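# Retention of Staff After the Drindow–Perkanix Merger

Course project report, Group 3
Raquel Lobo, Ha-neul So, Tamer Abu Hammour
July 2022

## 1. Purpose

The report examines staff turnover at the combined company formed when Drindow, a parts distributor, bought its smaller competitor Perkanix. The question set by our supervisor, Darren Sowerby, was whether turnover in the first year differed between the two original workforces, and whether the difference could be linked to how the merger was communicated.

## 2. Data

The combined payroll listed 474 employees on the closing date. Of these, 302 came from Drindow and the rest from Perkanix. Leavers were coded as resigned, dismissed or retired. Retirements were excluded from the analysis.

An online survey was sent to all staff still employed at the Rarkport site. Exit interview notes were supplied by the personnel office with names removed. Two interviews were held with managers, one from each side. Roland Rudd, formerly operations manager at Perkanix, agreed to be quoted by name.

## 3. Findings

Resignations were more frequent among former Perkanix staff in every pay grade except the lowest. The gap was widest among team leaders, whose job titles were changed at closing without a matching change in duties. Several exit notes mention the title change before they mention pay.

Differences in working habits came up in both interviews. Drindow held formal weekly reviews and expected business dress at them. Perkanix had no dress rule and settled most matters on the shop floor. Rudd described the first joint review as "two companies in one room, and you could tell which was which from the clothes." 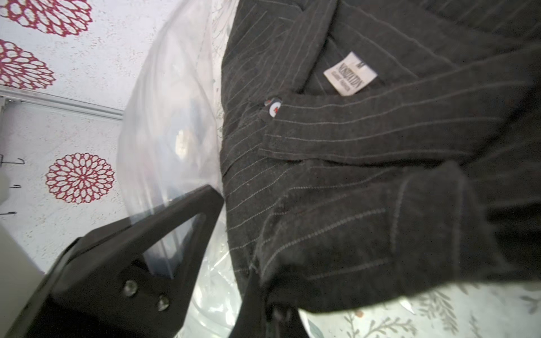 ## 4. Communication timeline

Drindow staff were told of the purchase at a site meeting. Perkanix staff received a letter the following morning, by which time the news had reached them informally. No written answers to questions on pension transfer were issued until the second month after closing. Resignations at Perkanix peaked in that same month.

## 5. Limitations

The survey excludes people who had already left. The coding of exit notes was done by one group member and checked by another, with disagreements settled by discussion. We had no access to salary offers made by competing employers such as Böttcher, which was hiring in the area during the period.

## 6. Recommendations

- Notify both workforces on the same day.
- Publish pension and title decisions before closing.
- Keep existing team leader titles for at least one year.

The survey questions and the coding sheet are in Appendix A.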